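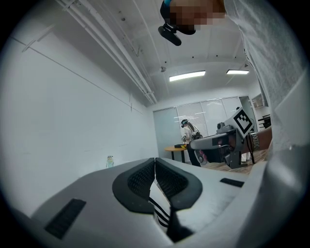

3.2 Layout and use of the shared workroom

The study of room use was carried out in the second-floor workroom at Grosis, a space shared by the records and supply groups. Observation began in April and covered 98 work periods. Staff were asked to follow their normal habits and were given no advice on where to stand, where to put things down, or how to divide the work.

Each period was coded from written notes kept by two observers. The coding scheme follows Karamanlidis and uses 17 categories of activity, among them reaching, handing over, waiting, and setting aside. In total, 3,895 separate actions were entered. Of these, 433 were coded as shared actions, meaning that two people worked within arm's reach of each other on the same task. A shared action ended when either person turned to other work or left the area.

Figure 4 shows two hand-held grippers in close quarters, with the light gray sleeve of one person at the right and a white ceiling overhead. The gripper nearer the viewer has two dark finger pads that meet in a narrow gap. The second is gray and black and carries a square marker with a black-and-white pattern.

Shared actions were not spread evenly across the room. Most took place near the long side of the main work area, where the path to the supply shelves is narrowest. Staff interviewed by Ibarra described this part of the room as crowded but convenient - several said they would choose it over the wider area by the door. Waiting was also more common there, and was often coded directly before a handover.

Two limits should be noted. The scheme does not separate planned handovers from those that arose by chance, and the notes do not record speech. Both matters are taken up again in Section 5, where the Grosis results are compared with those from the smaller room at Trillik.

Figure 4. Two hand-held grippers at close range.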